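Pocket calculator

A pocket calculator is a small electronic device for doing arithmetic, made to be held in one hand or set on a desk beside other work. Most models add, subtract, multiply and divide, and many include percent, square root and memory functions. The term is often used loosely for any battery or solar calculator lighter than a desktop printing model.

Construction

The usual form is a flat plastic case with a display at the top and a keypad below it. Inside are a single chip, a circuit board and a power source, either a button cell, a small solar panel or both. Under the keys lies a rubber sheet that springs back when pressed. On cheaper models the keys and the sheet are one piece, while others have separate hard plastic keys — these last longer but collect dust around the edges.

Display

Nearly all pocket calculators sold today use a liquid crystal display, or LCD. Dark digits appear on a gray or greenish background, each digit built from seven short segments. Eight, 10 and 12 digits are the common widths. An LCD draws very little current, but it has no light of its own and is hard to read in a dim room. Some models separate thousands with a small mark, so that one thousand reads 1,000. Others show the digits without a break.

A black calculator with small white rounded keys, one red key and one green key. The gray display reads 595000.
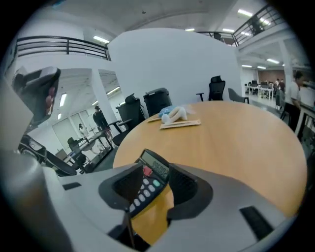 Keypad

The digit keys are laid out in three columns with 7, 8 and 9 in the top row, the reverse of the order on a telephone. Color is often used to set certain keys apart from the rest, though makers do not follow a shared scheme. The clear key may be marked C, AC or CE. On many models CE removes only the last number entered, so a user adding 1,762 and 1,886 can correct the second figure and keep the first.

Use

Phones have taken over much of the everyday work of calculators, but the separate device remains common in shops, offices and classrooms. It starts at once and has keys that can be found by touch. Schools may also allow a basic calculator in tests where phones are banned.

See also

Adding machine
Scientific calculator
Slide rule

Page last edited 2025-11-23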